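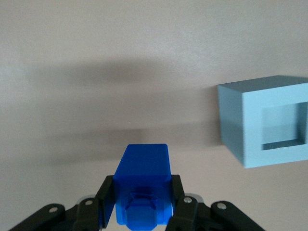 3.2 台面与积木叠放

叠放任务对台面的要求比对积木本身更高。本节讨论台面颜色、光照与积木摆放偏差之间的关系，所用记录共2717条，来自Prillbridge实验室。积木由Wesetier统一提供，每次任务前放回起始位置，台面在两组任务之间擦拭一次。照度设定为900勒克斯，顶灯位置在整个阶段内没有调整。

最后更新：10月　分享 71　评论 2

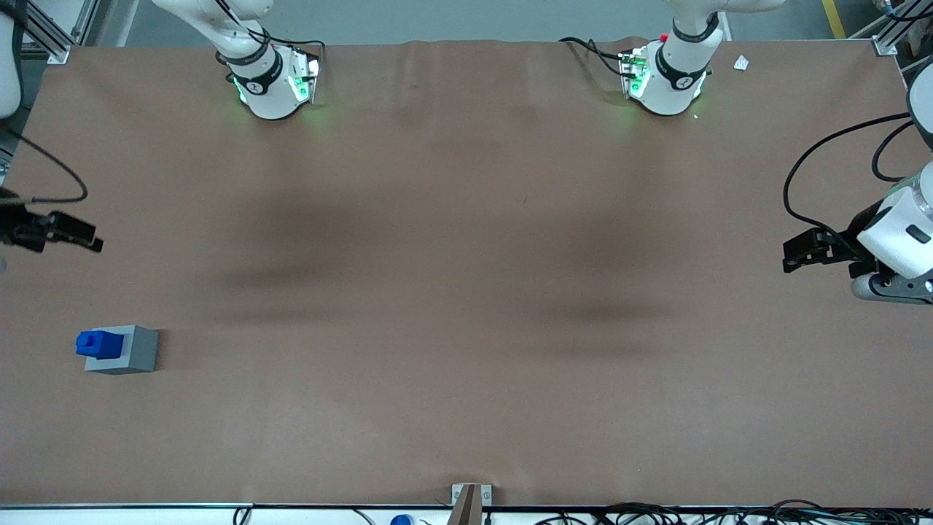 周砚秋　Handmont研究所 助理研究员

叠放结果按上层积木相对下层的偏移方向分类。图2中蓝色积木压在浅灰色长方块顶面的左侧，并略微伸出左边缘，归入“左偏”一类。偏移较小时，上层仍由下层顶面支撑，本文不把它计为失败，只记录方向和伸出量。棕色台面与浅灰色积木的明度差较大，人工标注时下层轮廓容易确定；蓝色积木靠色相即可区分，标注员之间的分歧主要出现在两块积木的交界处。伸出量以下层顶面边缘为基准，沿水平方向量取。
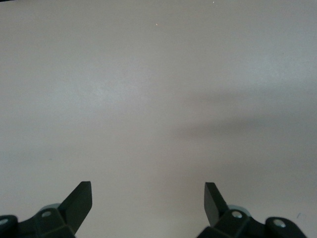
标注规则中争议最多的是阴影。Solís规程要求只标注积木与台面的接触边，投影一律不计入轮廓，但在浅色台面上，弥散阴影没有清晰边界，标注员往往难以判断灰色区域从哪里开始。图3右半部的阴影即属此类，中间偏右处最深，向上下两侧逐渐变浅。对这类画面，我们改为先标亮区，再由亮区向内收缩得到候选范围，最后人工复核。台面上的细小斑点面积过小，不单独设类，复核时直接略去。阴影与积木侧面相接的情形另行处理，见3.3节。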